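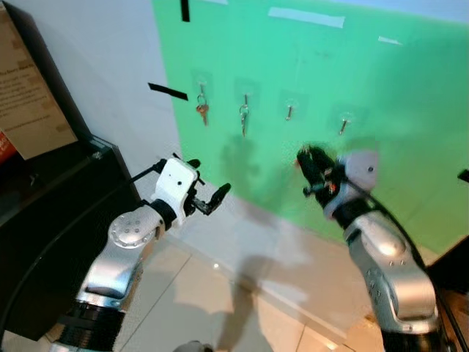 3.2 Adhesive hooks and the storage of small items

Figure 2. Small metal hooks on transparent adhesive pads, fixed to a light green panel. Two of the hooks hold key rings.

Wall storage in rented housing is limited by what a tenant can attach without drilling. Of the leases we reviewed, most allowed picture nails in plaster and few allowed anchors or screws. Adhesive hooks fall between these two cases. They are rarely named in a lease, and the tenants we interviewed treated them as permitted unless told otherwise.

We surveyed 300 households in the Llewellyn and Tustby districts, all in buildings of 4 or more units. Each household was asked where keys, bags, outerwear and mail were kept on entering the home, and what fixtures were used for each. The answers gave 2,464 item placements, which were coded by location, height band and type of fixture. Coding rules follow Marchetti's earlier work on hallway clutter, with one change: a bowl or tray on a shelf was counted as a fixture in its own right and was not merged with the shelf.

Keys were the item most often given a fixed place. Where that place was a hook, it was usually within arm's reach of the entry door and was shared by all adults in the home. Bags and outerwear were less settled. Tenants often named a hook as the proper place for a coat and then reported that the coat was on a chair at the time of the interview.

Hooks of the kind shown in Figure 2 hold the load close to the mounting surface. This matters for adhesive fixtures in particular. A load that hangs away from the wall applies a peeling force at the upper edge of the pad, and pads resist peel much less well than shear. A bunch of keys is light enough that the difference can be ignored. A wet coat is not, and coats made up most of the failures that tenants described to us.

The surface was the second factor. Pads were reported to hold well on gloss paint, tile and sealed board, and poorly on matte paint and textured wallpaper. Tenants in the Grilitard buildings, which were repainted in a matte finish in January, reported 11 failures in the period covered by the survey. The Duka buildings kept their older gloss paint - the stairwells included - and reported none. We did not measure bond strength on site, so the comparison rests on tenant reports alone.

Unused hooks were common. Several tenants had put up a full pack at one time and found a use for only part of it. Removal was put off until the end of the lease, as tenants expected the pad to lift paint. We return to the cost of surface repair in Section 5.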